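Do you really need to do that? Laundry advice I've stopped believing

I have been washing clothes for long enough to have tried most of what gets passed around, and a good half of it is rubbish. Take the vinegar in the softener drawer. I did it for a whole winter. My towels smelt faintly of chip shop and were exactly as stiff as before.

Freezing jumpers to stop them shedding is another. Wilma Drummond swears by it and gave me a carrier bag to try it with. Two nights next to the peas and my mohair one still left fluff on every chair in the house. I will allow that it was nice to put on in a heatwave.

Colour catcher sheets: they do come out pink, I grant you. So does my white pillowcase if I'm daft enough to put it in with a new red top. Sort the wash and save your money.

Special wool liquids. I bought a bottle of Drukance, which costs a good deal more than the own-brand stuff, and used it on one pair of socks and the cheap one on another. I couldn't tell them apart by the end of December. Check the label says it's fine for wool, and don't use ordinary biological powder, which can damage the fibres. Past that I'd buy on price.

What does seem to matter is water and weight. Cool water, very little rubbing, and don't lift a soaking jumper by the shoulders. Roll it in a dry towel and kneel on it. Then lay it flat, pull it gently back into shape and leave it alone. People tell you to turn it every hour – I turn mine once, before bed, if I remember.

Spin speed gets argued about endlessly. My machine, an old Karner, has a wool setting and I use that. It hasn't ruined anything yet, but I wouldn't risk it on something I'd knitted myself.

Bobbles. The little electric shavers work, up to a point. Go over a cuff twice and you'll have a hole in it. Pull the knit flat on a table first and keep off the ribbing. Pumice stones I found hopeless.

Cedar balls smell lovely for a fortnight. I have seen no evidence that my moths mind them. Washing things before they're put away has done more, along with hoovering the bottom of the wardrobe, a job I hate.

As for folding, never hang a heavy knit, whatever the padded hanger cost. Spread it out on the bed, sleeves in, bottom up to the top.
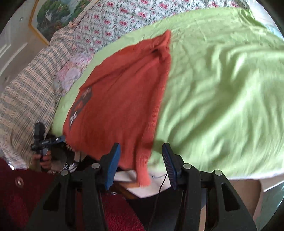 Some people then roll theirs into little sausages and stand them upright in the drawer. I tried it and found the creases no better and the drawer harder to shut. Stack them, heaviest underneath, and stop there.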